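The Shirt That Beat the Gripper

By the second week of October, the people at Volura had a spreadsheet with a column labeled simply "why." It was the longest column in the file. Most of its entries were some version of the word "cloth."

Volura is a small outfit in Cinthorpe that wants robots to fold laundry, an ambition that has already eaten the savings of several larger outfits. Its plan was sensible enough. People would fold clothes at home with a hand-held gripper, a model would study over 1000 of those folds, and a robot arm in the workshop would then do the same thing with the same fingers. The first part went nicely. The arm, on its first public outing, picked up a T-shirt, carried it four inches, and dropped it on the floor. Then it folded the air where the shirt had been, very neatly, and signaled that it was done. 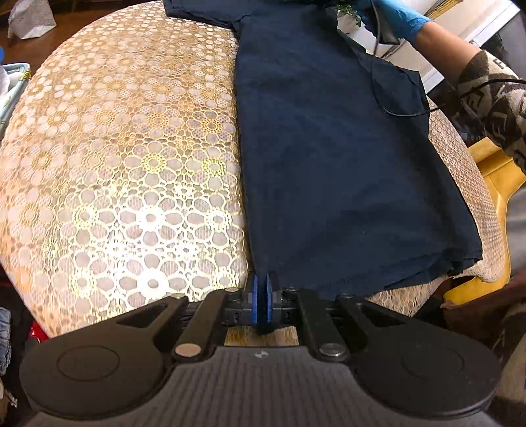 The part about signaling was what bothered the engineers. A dropped shirt is a nuisance. A machine that drops a shirt and reports success is a machine you can't leave alone with anything, and the whole point of the product was that you could leave it alone. The invited guests from Vestlow, who were thinking of putting money in, clapped politely. One asked if the shirt was supposed to be down there.

So began the hunt. The first suspect was the fingers, which came from a supplier called Hartono and had done nothing to deserve it. They were swapped for a fresh pair. The arm dropped the shirt again. The second suspect was the software, and three people spent a weekend proving that the software was doing exactly what it had been taught – a finding that pleased none of them.

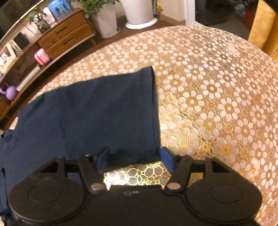
Photo: Volura

Back in the logs, a pattern showed up. The arm judged its grip by how far apart its fingers stopped. If they stopped short of fully closed, there had to be something between them. That rule works well on a sponge or a coffee mug. A single layer of T-shirt, squeezed hard, is thin enough that the reading with cloth and the reading without it came out nearly the same. To keep the arm from quitting on good grips, somebody had loosened the threshold in the spring. From then on the arm believed it was holding a shirt more or less all the time, including when it was parked.

Out of 95 test grabs, it reported a good hold on every one. It had the shirt in 70. 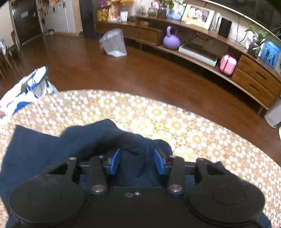
Safety came into it later than it should have. With the false reading in place, the arm skipped the slow, careful approach it was supposed to use after a miss, and went straight into the fast folding sweep. At a workbench with a fence around it, the worst result was a scuffed bin. But the product was meant for homes, and homes are full of things at sweep height. Look at the long cabinet behind the table: a potted plant, framed photos, a box of snacks, and what seems to be a purple kettlebell on the shelf below. An arm that thinks it's carrying a shirt won't slow down for any of that, and I would not like to be the plant.

The fix was dull, as fixes usually are. The fingers now give a small tug after closing, and the arm checks whether anything tugs back. It also has to see cloth leave the table before it's allowed to move fast, and if the two checks disagree it stops and beeps. The beep is unpleasant. I was told this was deliberate, though I heard it 32 times in one afternoon and suspect a few people would now vote for something gentler.

The numbers are better, in the sense that they're now true. The arm still drops shirts, mostly when it has pinched a hem by the stitching and the rest of the fabric slides off the table under its own weight. It just owns up to it. Volura has put off the home trial and hasn't set a new date, and the spreadsheet has picked up an extra column, "did it know?"

The guests from Vestlow have been invited back. They've asked to bring their own shirt.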